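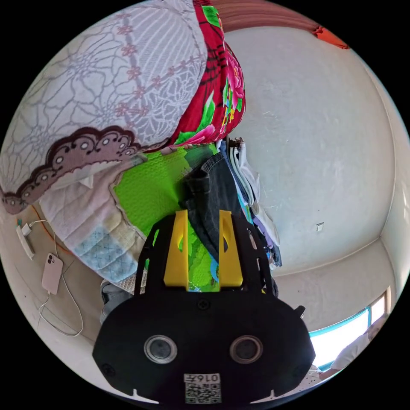
Quilts and blankets, with the red peony one on the right.

Print | E-mail

Home Cooking for Beginners
Handout 4: A Pot of Beans, and What to Do With the Rest of It
Instructor: Sumeya Tesfamariam

Welcome back, everybody, and thank you for washing up so nicely last time (I came in the next morning and the sinks were shining!). This week we leave eggs behind and move on to dried beans, which I could talk about until the lights go off, so I've tried to put the most useful parts on paper and save the stories for class.

I grew up in a house where a pot of beans was nearly always going, and for years I thought there was nothing to learn about it. Then I moved into my own apartment, bought a bag from the corner store, boiled them hard for half an hour and served my friends something like gravel. They were very kind. We ordered noodles.

1. Buying and sorting

Any store with a decent turnover will do. Old beans look dull and wrinkly and can stay tough no matter how long you cook them, so if the bag has been at the back of your cupboard since you moved in, use it for practicing your sorting and buy another one. For class we will use the white beans from Mokilum, the little grocery by the bus stop, where they sell them from the bin and will happily give you as small a scoop as you like.

Pour the beans onto a plate or a baking sheet, a handful at a time, and push them from one side to the other with your fingers. You are looking for pebbles, bits of dirt and anything shriveled. It takes two minutes. I have found a pebble maybe once a year, but I remember every one of them. Then rinse the beans in a colander under cold water.

2. Soaking

Cover the beans with plenty of cold water, at least three inches above the top, because they will swell up a lot more than you expect. Leave them overnight. If your kitchen is very warm, put the bowl in the refrigerator. In the morning drain them, rinse them and start with fresh water.

If you forgot to soak (I forget all the time), use the quick way: put the sorted beans in a pot with lots of water, bring it to a boil, let it boil for two minutes, turn off the heat, put on the lid and walk away for an hour. Drain and carry on.

A word about red kidney beans. These must be boiled properly, at a real rolling boil for a full 10 minutes, before you turn them down to simmer, and they should never go into a slow cooker raw. Undercooked kidney beans can make you quite sick. Please write that one on the inside of your notebook.

3. Cooking

For one pound of beans, after soaking:

- half an onion, peeled, left in one piece
- two cloves of garlic, squashed with the side of the knife
- one bay leaf
- a good glug of olive oil
- two teaspoons of salt to start with

Put everything in your heaviest pot and cover with water by two inches. Bring it to a boil and skim off the foam. Then turn the heat down, and down again, until you see just a few lazy bubbles. Set the lid on a little crooked so some steam can get out.

You'll notice I salt at the beginning. Many of you were taught that salt keeps beans hard, and so was I, by my own aunt, who would not thank me for this paragraph. I've made them both ways side by side more than once and the salted ones taste better all the way through, with skins that hold together nicely. What really does slow beans down is acid, so keep tomatoes, lemon juice and vinegar out of the pot until the beans are soft.

Start tasting after forty-five minutes. Taste five beans each time, from different parts of the pot. When all five are creamy in the middle, you're done. If even one is chalky, give them another fifteen minutes and add a splash of hot water if the tops are poking out.

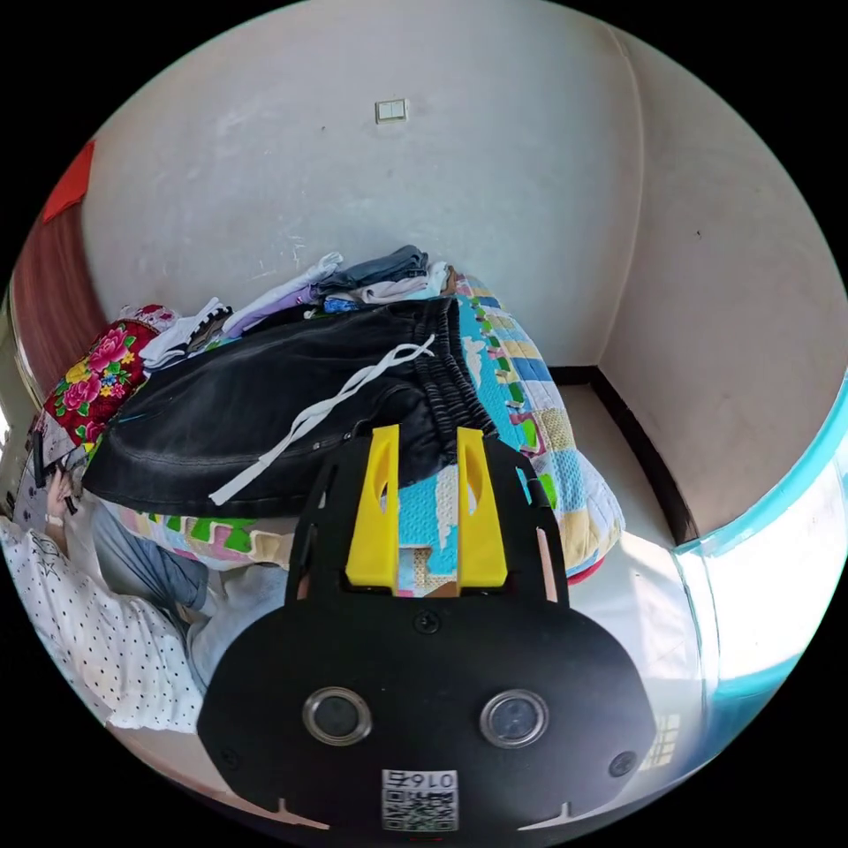
Let them cool in their own broth, and please don't pour that broth down the sink! It is half the reason for cooking beans at home. Keep it for soup, or for loosening a pan of pasta, or just drink a cup of it with black pepper while you stand at the stove.

4. Three suppers from one pot

First night: Beans on toast. Warm two ladles of beans with some of their broth, mash a few against the side of the pan, and spoon over thick toast rubbed with garlic. Finish with olive oil and parsley.

Second night: Alžběta's sour soup. Alžběta Šťastný took this course last year and now helps me with the February session, and she brought us her family's way of doing it. Soften a chopped onion and a diced potato in butter, add a spoonful of flour and stir for a minute, then pour in the bean broth slowly and simmer until the potato is soft. Add the beans, plenty of dill and a spoonful of vinegar at the very end. She likes a boiled egg in hers. I like two.

Third night: Bean and greens skillet. Fry whatever beans you have left in a hot pan with oil and leave them alone until they get crusty on one side. Add a heap of chopped kale or chard, a pinch of chili flakes and a squeeze of lemon. If there's a heel of cheese in the drawer, grate it over.

5. Keeping and freezing

Cooked beans keep four days in the refrigerator, covered with their broth. They freeze beautifully, again in broth, in whatever tubs you have. Leave some room at the top for the liquid to expand. I write the kind of bean on the lid because frozen chickpeas and frozen white beans look exactly the same to me at six in the evening.

6. For next time

Cook one pot at home, any bean you like, and bring a small jar of it to share. Jot down how long they soaked, how long they cooked and when you salted, even if it went wrong. Especially if it went wrong, as we'll have a good time working out why.

Please also bring an apron, a clean dish towel and a sharp paring knife. We begin at half past six and the soup goes on right away, so come hungry, and if you have to be late just slip in by the side door and find a spot next to Alžběta.

Print this page | E-mail this page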